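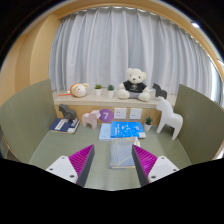 How long should wallpaper paste soak before you hang the strip?

Go by the roll label first, but for most paste-the-paper types 4 minutes is plenty. Fold the pasted sides together loosely, set the strip down and start on the next one while you wait. It's a lovely rhythm once you get going!

Step 1: Mark your first line

Never trust a corner. Hang a plumb line a little less than one roll's width from it and pencil lightly down the wall. 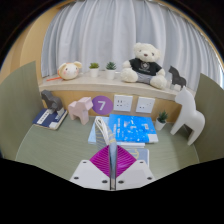 Step 2: Hang and smooth

Start at the top with a bit spare, slide the edge to your pencil line and brush from the middle outwards — small bubbles usually vanish as it dries. Trim with a fresh blade. I did my whole landing with Prandau paste and a brush borrowed from Letay Chala, and I still grin every time I go upstairs.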